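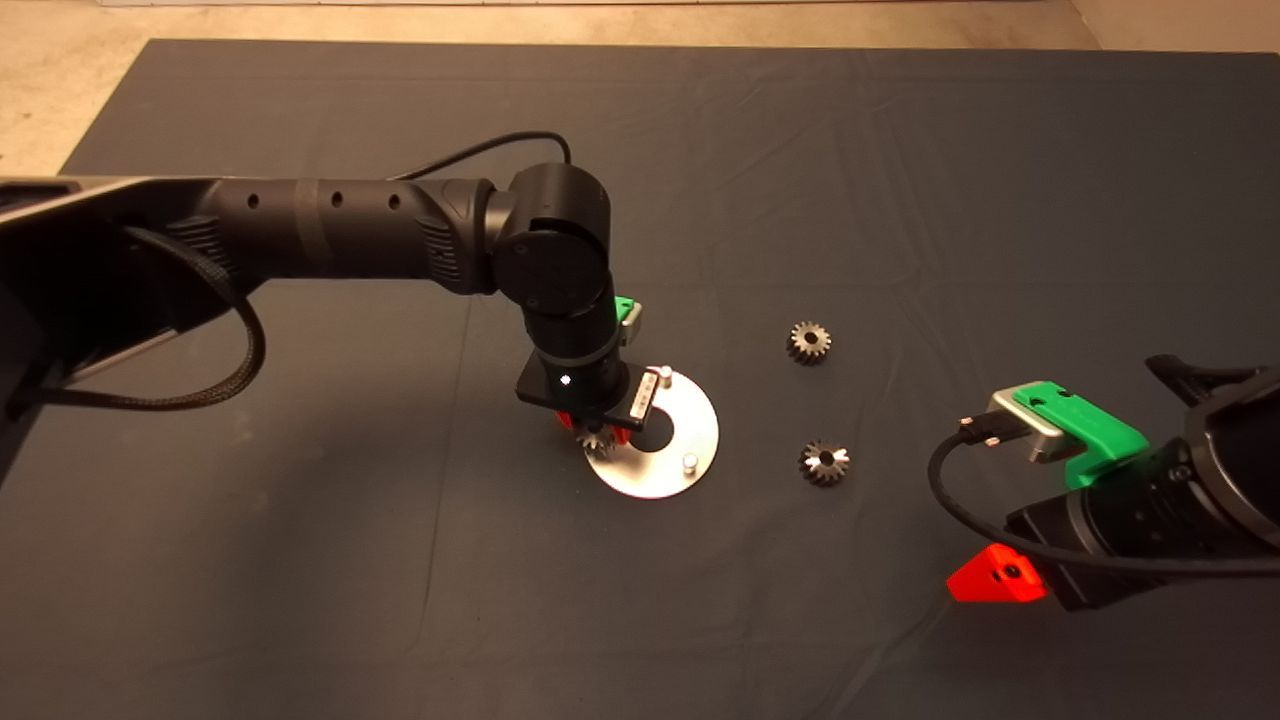
Finally went through my whole game library this week. 359 games across 2 launchers, and I have finished maybe a tenth of them.

Most came from bundles I bought for one title. The rest were giveaways I claimed and forgot.

So I'm trying a rule until October: no new bundles unless I already want 3 of the games in it at full price.

First one off the backlog is Pluvuvus. Small puzzle game where you route rainwater through a town. Took me two evenings. The last set of levels is much harder than the rest and the hint button doesn't help.

Second is Jorkwood, a logging sim with a story attached. I dropped it after the second map. Saves are slow and you can't remap the keys. It may have been patched, I was on the old build. 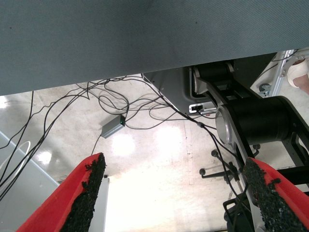

Pale floor, gray panel over it.

Maribel Restrepo asked if I trade leftover keys. I used to. Too many turned out to be already redeemed, so now I just give them to people I know.

I still have spare keys for Usuga and Busbridge. Both are Windows only. Reply if you want one – first reply gets first pick.

Also, check the expiry on keys you haven't redeemed. Mine for the Busbridge soundtrack ran out and support wouldn't replace it.

For anyone asking about the spreadsheet: it's only title, launcher, hours played and a yes/no for finished. Some 3000 hours in total, and a big chunk of that is one farming game I won't name.

Next up is Usuga. Will post when I'm through the first chapter.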